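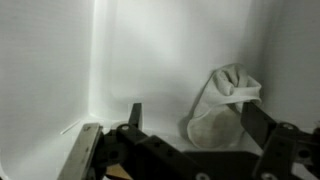 *White cloth bundle in the white bin, near the side wall.*

# Sorting small soft things into one open bin

This page covers how I sort the small soft stuff that ends up everywhere: single socks, cloth bags, cleaning rags, doll clothes, small stuffed toys. It uses one open white bin as a holding place and a few smaller boxes as the final homes. A first pass on a full drawer takes me 90 minutes. After that it is a short job once a month.

I used to sort straight from the drawer onto the bed. Things slid off, got mixed with clean laundry, and went back in the drawer. A bin with walls fixes most of that.

## What you need

- One open bin with smooth sides and a flat floor. Mine is a Vevix. Any plain one will do if you can reach the bottom with your elbow bent.
- 3 smaller boxes or baskets. I use the Drallgate shoebox size.
- A mesh bag for washing small items.
- A damp cloth.
- Masking tape and a marker for labels.

A lid is optional. I leave mine off until the bin goes on a shelf.

## Step 1: Wipe the bin

Wipe the inside with the damp cloth, starting with the walls and finishing with the floor. Go into the corners, where lint collects. Let it dry all the way before you put fabric in it. If you are in a hurry, use a dry towel on the corners.

A white bin shows lint and crumbs right away, so you will know when it needs doing again. The drawback is that white socks and white bags are hard to spot in it. If most of what you own is white, put a dark towel on the floor of the bin while you sort and take it out at the end.

## Step 2: Empty one drawer or basket only

Pick one source. Don't add the laundry room basket and the toy shelf at the same time. Put everything from that one source into the bin, loosely. Stop when the floor is covered. If there is more, leave it in the drawer and do it as a second load.

Open up anything that is balled or knotted. A small cloth bag twisted at the top looks a lot like a rolled sock, and both can have something inside. I have found hair ties, a house key and the missing half of a pair this way. Turn bags inside out and shake them over the bin.

## Step 3: Pull the toys first

Stuffed toys take up the most room and are the easiest to see. Take them out before you touch the fabric and check each one over:

- Tug lightly on the arms, legs and ears. Loose stitching goes to the mending box.
- Look for missing eyes or open seams. Keep anything with loose small parts away from little kids until it is fixed.
- Read the tag before washing. If the tag is gone, spot clean with a cloth and a drop of dish soap.

Put clean, sound toys back on the shelf right away. They don't need to go through the rest of the steps.

## Step 4: Sort the fabric

Work with one hand in the bin and the smaller boxes lined up beside it. Pick up one thing, decide, and put it down in a box.

| Box | What goes in |
|---|---|
| Keep | Clean items that already have a home |
| Wash | Anything dusty, stained or doubtful |
| Mend | Holes, loose seams, stretched elastic |

Single socks get their own rule. Flatten them and lay them along one side of the bin until everything else is out, then match what you can. Singles that are left go in an envelope or small pouch with the month on it. Mine says December right now. When a pouch is a few months old I turn the socks into dust rags.

Thin fabric tends to work its way against the walls and into the corners, and pale fabric in a pale bin is the easiest to miss. Run your hand along the bottom edge on all sides before you call it empty.
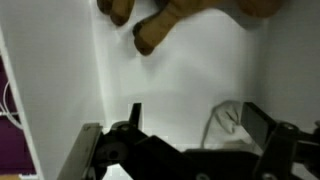 *Looking down into the bin: a brown item at the top and pale crumpled fabric at lower right.*

## Step 5: Wash and dry

Put the small items from the Wash box in the mesh bag and fill it no more than halfway. Wash on cold with a regular load. I add 200 ml of white vinegar to the rinse when the cloth smells musty, and skip it otherwise.

Dry cotton bags flat if they have a drawstring. In the dryer the string pulls into the channel and you will spend a while fishing it out with a safety pin. To avoid that, tie the two ends together before washing.

Stuffed toys take longer to dry than they seem to. Squeeze the middle of the body. If it feels cool, give it another night on the rack.

## Step 6: Fold so things stay put

Socks: lay the pair together, fold in half, then fold once more. I quit rolling the cuffs over because it stretches them.

Cloth bags: smooth flat, fold the sides to the middle, then roll from the bottom up and tuck the end under the opening edge. A rolled bag can stand upright in a row with the others.

Rags: fold in quarters and stack. They don't need to be neat.

## Step 7: Label and put away

Write on masking tape and stick it to the short side of the box, the side that faces out. I tried the printed labels from Pustex and they peeled off after a few wipes. Tape is easy to replace.

My boxes sit on a Reddy shelf in the hall closet, with the big bin on the bottom. The bin stays open and works as a drop spot between sorting days. When it is half full, it's time to start over at Step 2.

## Common problems

**The bin fills up in a week.** It is probably being used for laundry. Move it farther from the washer.

**Everything ends up in the Mend box.** Limit that box to five items. When it is full, fix one thing or throw one out before adding another.

**Lint sticks to the walls.** Static. Wipe the inside with a dryer sheet after it has been cleaned and dried.

**Kids put toys back in the fabric bin.** Give toys a separate bin in a different color, and keep it on the floor where they can reach it.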